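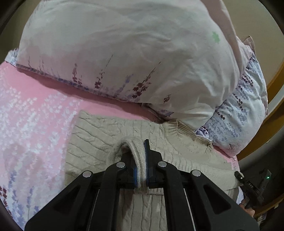
Call for participants: wear and care of knitted garments at home

The textile care group at Bralloron is recruiting households for a study of how knitwear changes in size, shape and surface over a season of ordinary use. Applications are open to adults who wash at least part of their own clothing at home.

Background
Laboratory tests for shrinkage and pilling are run on flat fabric samples under fixed conditions. Finished sweaters are worn, stored on shelves or hangers, washed with other items and dried in rooms of differing temperature. Results from the two settings often disagree, and cable and rib structures are poorly covered by the published data. The study, named Prader, will collect measurements from garments already in use.

What participation involves
The study runs for 12 weeks. Each participant enrolls four garments, at least one of which must be a pullover with a ribbed neckline and cuffs. Garments may be wool, cotton, acrylic or a blend, provided the fiber content label is still attached or the content is otherwise known.

Participants will:
- measure each garment at seven points before the first wash and after every wash
- keep a log of wear, washing, drying and storage
- bring the garments to our laboratory at the start and end of the study
- complete a short questionnaire on laundry habits

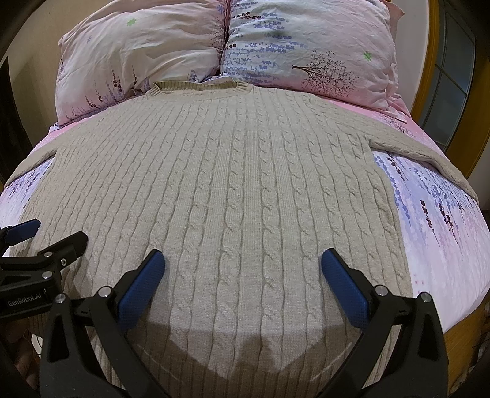 Measurements are taken with the garment flat, front side up, and the sleeves extended without tension. The body should be smoothed by hand from the center outward and left for a few minutes before the tape is applied. A bed, table or clean floor is acceptable, but the same surface must be used throughout. Body length is taken from the base of the neckline to the hem, and sleeve length from the underarm seam to the end of the cuff. Do not stretch the ribbing to its full width - record it as it lies.

A tape measure, log sheets and a supply of unscented detergent are provided. Participants use their own washing equipment and should not change their usual cycle or drying method for the purposes of the study.

Eligibility
You must be 18 or older, live within reach of the Urkden laboratory and have regular access to a washing machine or a sink suitable for hand washing. Garments with open holes, unraveled seams or felted areas cannot be enrolled. Persons employed in commercial laundry or dry cleaning are not eligible.

Compensation
Participants receive a gift card on completion. Travel to the laboratory is reimbursed at cost. Garments remain the property of the participant, and no fabric will be cut or removed.

How to apply
Request a form from the study coordinator, Kagiso Coetzee, at the Urkden front desk. State the number of people in your household and the fiber content of the garments you intend to enroll. Technical questions on the measuring procedure should be directed to Kumaresan Thevar.

Posted 10 Nov 2019. Applications will be reviewed in the order received until all places are filled.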